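Gornberg swap shop moves to Bhuiyan Hall

Sat 23 June

The Gornberg swap shop will reopen in Bhuiyan Hall on Bulta Street next month, after its lease on the old post office ran out. The new room has space for 28 tables, and entry stays free.

Residents can bring clean clothes, books, toys and small kitchen items. Each household may drop off up to 30 items per visit. Last year the shop passed on 3,000 items, most of them children's clothes and paperbacks.

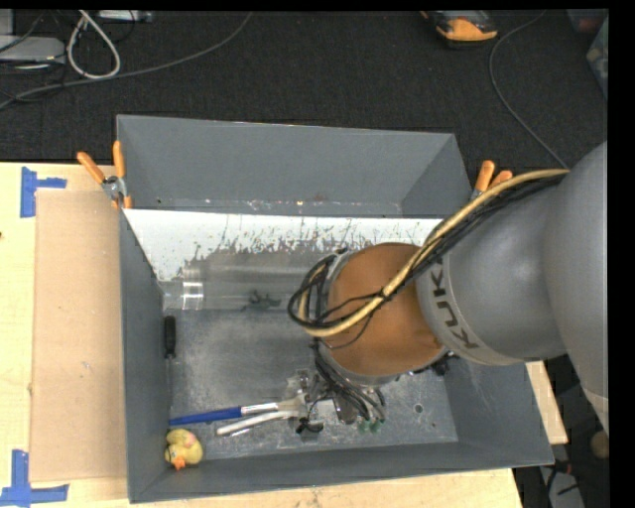 Opening hours

The shop will be open Tuesdays and Thursdays from 10 a.m. to 4 p.m., with drop-off ending at 3. It will close for a week in October while the hall floor is refinished. Bus 29 stops outside the door, and parking is available behind the Zistach bakery.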